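검색어를 입력하세요 검색

4월, 오전 8시 40분

Closonden 감사 준비 점검을 이어서 했다. 어제 남긴 항목은 접근권한 검토 증적, 로그 보존 기간, 하위 수탁사 목록 세 가지. 접근권한부터 열었다.

계정 원장을 인사 시스템 추출본과 대조했다. 원장에 올라온 계정은 741개, 인사 쪽 재직자와 계약직에 연결되는 계정은 437개. 나머지는 대부분 서비스 계정과 테스트 계정인데 소유자 필드가 비어 있는 것이 많다. 지난 분기 검토서에는 "전수 확인 완료"라고 적혀 있고 서명도 있다. 서명자는 나다. 당시 추출 조건에 서비스 계정이 빠져 있었던 것을 오늘 쿼리 이력에서 확인했다. 검토서는 고치지 않고 정정 메모를 별도로 붙였다. 작성 시각과 사유, 누락 범위만 적었다.

오전 10시 15분

로그 보존. 정책서는 365일, 스토리지 설정은 900일로 되어 있다. 길게 보관하는 쪽이니 문제없다는 의견이 있었으나 심사원은 정책과 설정의 일치를 본다. 고객 계약서 두 건에는 개인정보가 포함된 로그를 1년 안에 파기한다는 조항도 있다. 설정을 정책에 맞추려면 초과분을 삭제해야 하고, 삭제 전에 분쟁 보존 대상 여부를 법무에서 확인받아야 한다. 법무에 요청서를 보냈다. 회신 기한은 비워 두었다가 다시 열어서 5영업일로 적었다.

인증 서버 로그의 시간대가 UTC와 현지 시각으로 섞여 있는 것도 발견했다. 장비 2대만 현지 시각이다. 변경 요청을 등록하고 영향도는 '낮음'으로 분류. 다만 상관분석 규칙에서 이 2대의 이벤트가 아홉 시간 어긋나 있었다는 뜻이므로 과거 경보를 다시 돌려 볼 필요가 있다. 내일 할 일에 넣음.

오후 1시 30분

Máté Győri와 통화. 그쪽 회사 Bozsik은 우리 백업 보관을 맡고 있는 하위 수탁사다. 작년 SOC 2 Type II 보고서를 받았는데 대상 기간이 끝난 뒤 현재까지의 공백을 메울 확인서가 없다. 브리지 레터를 요청했더니 새 보고서가 곧 나오니 기다리면 안 되겠느냐고 한다. 새 보고서의 대상 기간을 물었더니 앞 보고서와 한 달이 비어 있었다. 결국 레터가 필요하다. 양식은 그쪽 것을 쓰기로 했다.

보고서 본문도 다시 읽었다. 의견은 적정이지만 예외 사항이 한 건 있다. 퇴사자 계정 회수가 기준 시간을 넘긴 표본이 나왔고, 경영진 답변은 "절차를 보완하였음" 한 줄이다. 무엇을 보완했는지 서면으로 달라고 했다. 보완 이용자 통제 목록은 우리 통제표와 하나씩 연결했다. 암호화 키 교체 항목에 대응하는 통제가 우리 쪽에 없다. 실제로는 교체를 하고 있는데 문서에 없는 경우다. 번호를 새로 부여하고 담당을 플랫폼 팀으로 적어 두었다.

오후 3시 50분

Brayan Cuadros가 Tarnora 증적 저장소 구조를 바꾸자고 제안했다. 지금은 인증별로 폴더가 나뉘어 있어서 같은 화면 캡처가 HITRUST 폴더와 SOC 2 폴더에 각각 들어간다. 통제 번호를 기준으로 한 벌만 두고 매핑 표로 연결하자는 것이다. 타당하다. 다만 심사 중간에 경로가 바뀌면 이미 제출한 링크가 깨진다. 이번 심사가 끝난 뒤 이관하는 것으로 합의했고, 매핑 표 초안은 Brayan이 먼저 만든다.

파일명 규칙도 잠깐 논의함. 통제 번호, 시스템명, 추출일 순서. 버전 표기는 붙이지 않는다. "최종"이라는 단어는 금지. 현재 저장소에서 "최종"으로 검색하면 결과가 여러 쪽 나온다.

오후 5시 20분

Zaltano 모바일 단말 관리 콘솔 확인. 분실 신고된 노트북 한 건의 원격 삭제 명령이 '대기' 상태로 남아 있다. 단말이 네트워크에 붙지 않은 것이다. 디스크 암호화는 마지막 접속 시점 기준으로 적용되어 있었고, 복구 키 조회 이력은 없다. 사고 대장에는 '유출 정황 미확인'으로 기재하고 종결은 보류했다. 해당 사용자의 토큰은 전부 폐기, 인증서도 폐기 목록에 올렸다. 폐기 목록 배포가 갱신되는 데 시간이 걸려 퇴근 전에 한 번 더 조회했고, 반영을 확인했다.

남은 것: 서비스 계정 소유자 지정, 법무 회신, 브리지 레터, 시간대 변경 후 경보 재실행. 소유자 지정은 팀장들에게 목록을 나눠 보내기로 했다. 무응답 계정은 비활성화 후 30일 뒤 삭제. 공지 문안은 반쯤 썼고 나머지는 내일 오전에 쓴다.

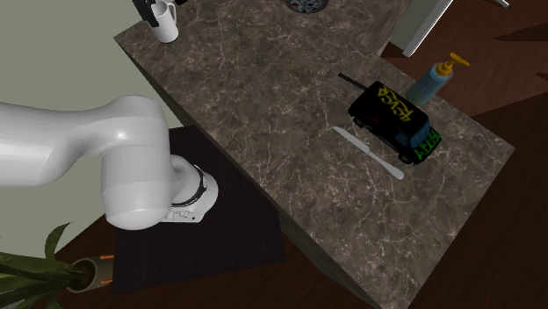
렌더링 화면. 흰색 로봇 팔과 어두운 대리석 상판.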